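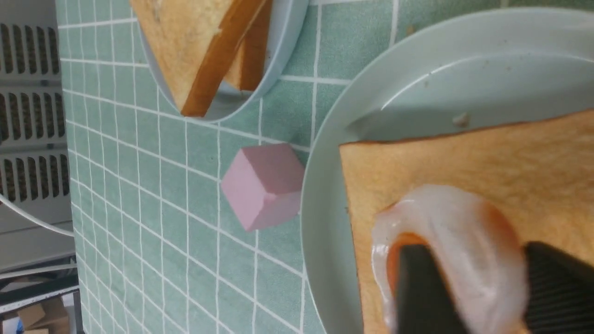
The Zollcombe kitchen asked again this morning whether the spread should go on while the bread is warm or after it has cooled, and whether the notebook could settle on one answer before the next order is placed. The request is reasonable. The January entries use both methods, sometimes on the same page, and the results cannot be compared.

Friday, February 14, 2020. Bread and spreads, continued.

Slices are to be cut square and toasted lightly, to a pale tan with no dark patches. Crusts stay on. Anything browner than the reference card goes in the crumb tin and is not used for spreading. From today the spread goes on after the slice has rested for 2 minutes on the rack. The warm method is discontinued, and any earlier result obtained that way should be marked W in the margin so that it is not averaged with the others.

The spread is placed in the lower part of the slice first and worked outwards towards the crust. It should not be put down in several small dabs, as was done for part of January, as these leave ridges which count against the slice at scoring. The square slice has its own plate. Triangles and offcuts of crust go on a second plate and are kept for the tasting at the end of the session.

Stock. The Drasema loaf remains the standard. One Giment loaf was opened for comparison and found to be closer in texture than expected, though it sheds more crumbs when cut. The Mirzaei jar is nearly finished, and the replacement should be from the same batch if the supplier still holds it. Jar weight at the start of the session was 392 g, lid off. The closing weight has not been entered and must be added by whoever put the jar away.

Scoring. The target stands at 12 slices for each spread. A slice is scored for coverage, for evenness and for any tearing of the surface. Tearing is to be recorded even where it is slight – several earlier sheets have the column blank, and a blank cannot be read as none.

Cleaning. Spread dries into the grout between the green tiles if it is left overnight. The tabletop is to be wiped with warm water and a soft brush before the room is locked. The abrasive powder is not to be used on the tiles again.

Outstanding: a second bread knife; new reference card, the present one having faded; a decision on whether crustless slices are to be included in the March series. The sheet for the Giment comparison is in the blue folder, unsigned.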